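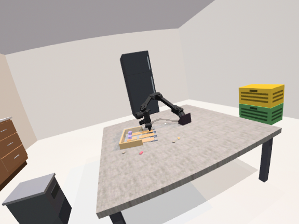
Balthasar Marti wants to know if a Vistidance seat is worth paying for when you already keep your own simulator scenes. Short answer: for evaluation, yes. For training data, I'd wait for the February release.

**1/** Terms of the review: one paid seat, $156 a month, no discount, no contact with their sales people until the runs were finished. Version current on January 17, 2024. Everything ran on the workstation at Walham. The hosted option exists and I didn't try it.

**2/** What you get is a furnished room, a single arm with a parallel gripper, a tray of parts and a task editor. Tasks are plain text files. You set start poses, the goal and the time limit. Install went fine except for the license daemon, which refuses to start if the hostname has an underscore in it.

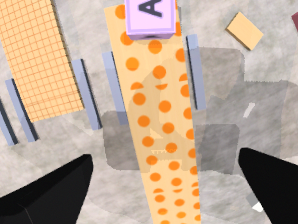
**3/** The time limit is counted in simulated seconds, so a slow machine doesn't spoil the score. The Dranen package we used before counted wall-clock time, and I threw out a lot of runs over that.

**4/** I ran 500 episodes of one pick task with a fixed seed, then repeated the batch. Same seed, same result in all but 11. Support says those come from contact solving on the GPU and go away on CPU. I reran the 11 on CPU and they matched. CPU is also much slower, so budget for it.

**5/** Camera placement is the best part. Wrist, room and overhead views are defined in one file and you can move them without rebuilding the scene. Intrinsics export cleanly. Extrinsics export in the base frame, and the manual says world frame. The manual is wrong.

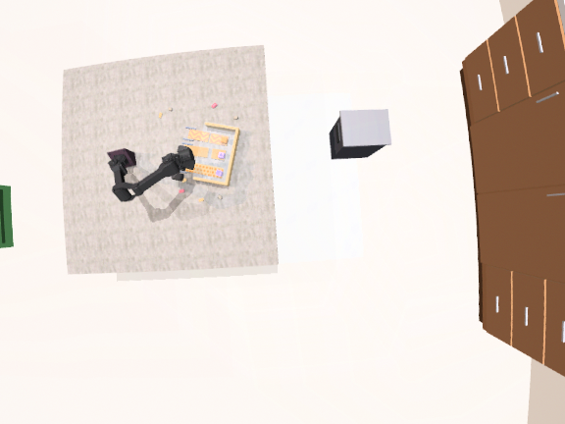

**6/** If you feed those extrinsics into a calibration script, check one known point first. I lost an afternoon to it. The ticket is open and they have confirmed the error.

**7/** Weak spots: friction is a single value per object, thin parts can sink slightly into whatever they rest on, and lighting changes need a restart. The Lüthi plugin handles friction per face, if that matters to you, but its task editor is hard to work with. 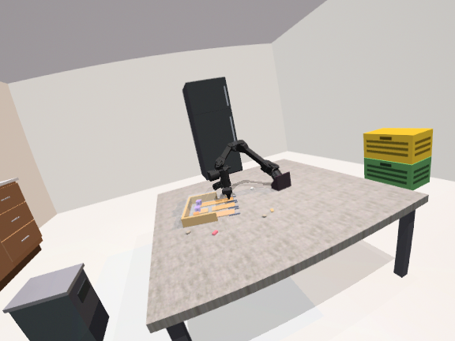

**Mieke Wouters**

**8/** Two follow-ups from my inbox. Yes, you can import your own arm; URDF only, and mimic joints have to be rewritten by hand. No, there is no offline license. The seat checks in every 7 days and stops launching new runs if it can't, but a batch already in progress will finish.

**9/** Task files and the seed list are posted with my notes. I'm keeping the seat through February and will rerun the same batch on the new release.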